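Gripper trial: questions we receive often

Which grippers did you compare?
Two models, Trarnow and Purnov, on the same arm and with the same Kaushik controller. We did not change the speed between them.

How many attempts does each one get?
Each gripper makes 25 attempts per task. There are 14 tasks, mostly picking and placing of small things.

Why does my gripper close too early?
Usually the wrist camera is not calibrated after the change of fingers. Please calibrate again — it is needed every time, also when the fingers look the same.

Can I use your kitchen layout?
Yes. The drawer box and the plate of fruit are easy to copy. 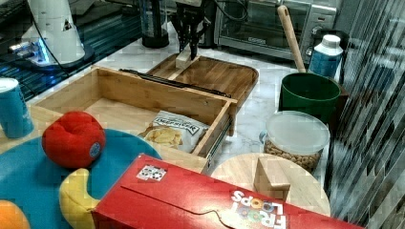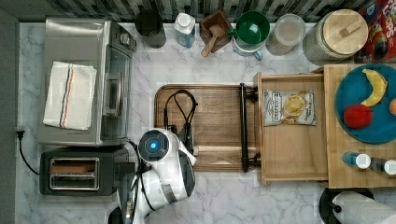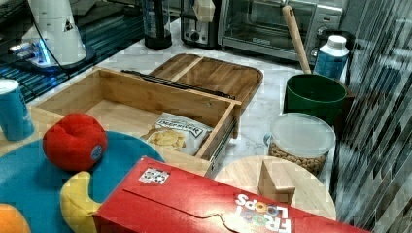
Aslak Strömberg writes that his Purnov fingers lost grip after 700 cycles, and he asks that we publish the wear together with the results.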